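Kitchen Tabletop Set: README and Buying Notes

Last edited May 10, 2019

What's in this folder

First-person recordings of people doing small food jobs at a table, plus the spreadsheet we're using to decide which arm and which hand to buy. I started this README as a plain data card and it has slowly filled up with shopping notes, sorry! Marilou Villanueva keeps the recordings in order, I keep the spreadsheet, and if the two disagree go with hers.

Folders:
clips/ - the recordings, one folder per task
tasks.csv - task name, person code, table setup
quotes/ - PDFs from the suppliers, prices blacked out in the shared copy
budget.ods - the spreadsheet (the "old" tab is old, please don't edit it)

Why we record before we buy

Last time we bought the arm first and picked the tasks afterwards, and we ended up with a very nice Schnyder gripper that closes too hard for anything softer than a lemon. So this round the tasks come first. We have 38 of them, and for each one I want to know how wide the grip is, how far the person reaches, and whether one hand would do. That last column is the scary one, because a second arm pretty much doubles the quote.

Bread is the task I keep going back to. It's soft, it's light, the crust and the middle don't feel the same at all, and people like to take a slice by both sides.

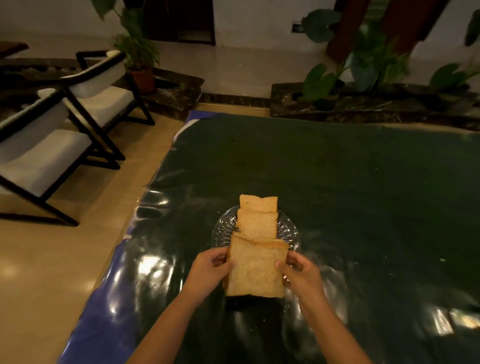 Photo: Jarrah Partington, from clips/bread_plate. Free to reuse with credit.

Look at where the fingers go: left hand curled around the crust, right thumb resting on the face of the slice. A parallel gripper could pinch one edge, sure, but then I worry about the rest sagging. And with the slices overlapping on the plate like that, I'd want fingertips thin enough to get between them. The clear ridged glass and the shiny green sheet are on my list too (glare!), so any depth camera we pay for has to be tried on that kind of surface before I sign anything.

Where the quotes stand

Movance: one arm, soft fingertips extra. Friendly people, slow email.
Druratia: two arms on a shared base. My favorite, and over budget even with the school discount.
Zetska: hand only, 5 fingers, would need an adapter plate for the arm we already own. Still waiting on the drawing for that plate.

I've set aside roughly 2 months for trials. Please remember spare fingertips, shipping and the service contract when you add things up. I left all 3 out in my first version and Marilou caught it.

Known gaps

No force readings anywhere, so grip strength is guesswork from video. Wet foods are missing. Person codes in tasks.csv are blank for a few of the older clips. I'd like the order in by July, so if you have a task to add, put it in the "maybe" tab with your initials.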